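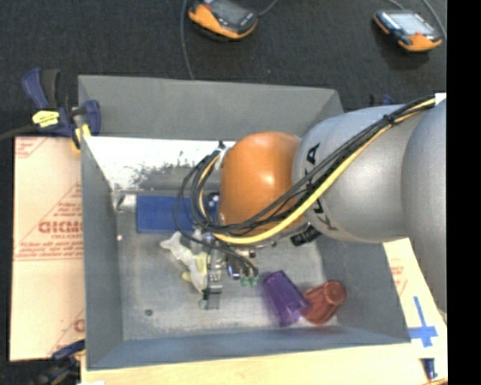
Gray bin, scratched floor

From: Radek Rusnák
To: Graststead shop list
Date: August 10, 2018
Subject: Re: Metal bins, keep or replace?

Erdal Karaca wrote:
> Does anyone still want the tall gray bins? Tovum will take
> them for scrap, or we can get new ones at 124 each. I would
> like to settle this in August.

Keep them, please. The floor of this one is scratched and dull and there is a small dark spot near one corner, but I don't see anything there that matters for small parts. The walls are flat and tall enough for what we put in them.

I measured one at 51 cm deep inside. The plastic ones from Fomen are only 33, so they would not replace these anyway.

If Mackay needs the space, I can move two to the back shelf.

Radek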